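Uliana Romaniuk
4 February 2025

1/ A little thread about paper cups, since three of you asked after my last post and I promised I'd get to it. I've been looking after the coffee corner at Gutton for a while now and I have Opinions (warm ones, mostly). Get yourself a drink, this runs long.

2/ We go through a lot of cups. The last order was 2000 from Wotisgate and they came in one enormous carton that I had to walk down the hall with my knees, like a penguin. When I did the stock sheet this morning we were at 1576, so people are either very thirsty or taking a fresh one every time they sit down. I suspect the second, and I include myself!

3/ First thing I look at on any paper cup is the bottom. Everyone looks at the print or the lid, but the bottom is where a cheap one gives up on you. I like a flat base set inside a proper rolled edge, the kind you can feel if you run a thumb along it. Plain white is fine by me, no logo needed.
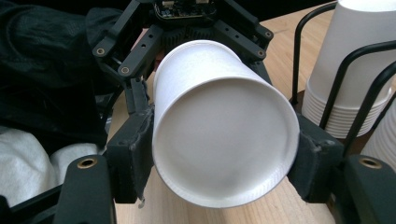

4/ Now, the stand. We used to keep the cups in their plastic sleeve next to the kettle, and every single day the sleeve would slide off the counter and there would be cups all over the floor, and somebody (me) would be down there gathering them up. So I went looking for a proper one and found a dark brown wooden one from a shop called Urgate. It took me 2 evenings to decide, which my sister thinks is hilarious.

5/ What sold me was that it has a curved base and upright rods, so the stack has something to lean on. I was worried it would look too fancy for us, but on the pale tabletop with all that wavy grain it looks lovely. I keep the ribbed cups in it, the ones with the grooves going around, and the smooth ones get used out on the table. 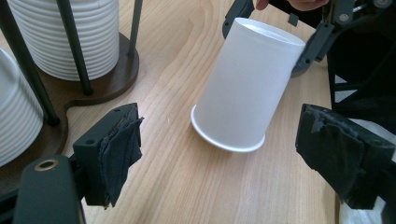
6/ I do prefer the ribbed ones for tea, by the way. They're easier to hold when the water's just boiled and my fingers are not as brave as they used to be. The smooth ones are nicer for writing names on, though, and if you've ever tried to put a name on a grooved cup with a fat marker you'll know what a mess that makes.

7/ A few things I do when I refill, for those who wanted the practical bit. Wipe the base of the stand first, because sugar gets everywhere. Cups go in with clean hands, holding them by the outside and never by the drinking edge. Don't cram them! If you push a stack down hard they grip each other and then people pull out 4 at once and put three back, and I'd rather not think about where those three have been.

8/ Somebody also asked about lids. We stopped buying them in July. The Escobar ones we had never quite fit and I got tired of apologizing for coffee on people's sleeves. If you know a good lid for a plain white cup, please tell me, I am all ears.

9/ Okay, that's my cup thread, thank you for sticking with it. Next week I'm sorting out the stirrers and the sugar, so send me your tips for keeping packets dry if you have any.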